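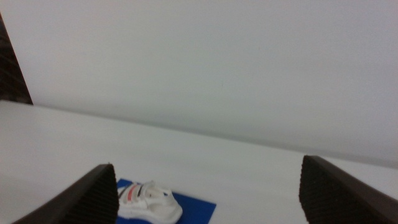
Lorna Tevick
Staff Writer, Pedelberg Children's Center

The coordinator of the shoe exchange at the Pedelberg Children's Center regards the small white sneaker as its most requested item. "Families ask for straps first," she said. "A child can close them alone – laces come later."

Donated shoes are sorted on a white table, and a blue mat marks the place for the one under inspection. "We look at the sole, then the straps," she explained. "If the straps do not hold, we do not issue the pair."

The exchange reopened in July and has placed 32 pairs to date. Asked what was in short supply, the coordinator named winter boots. "We have requests for 12 pairs," she said, "and the shelf holds two."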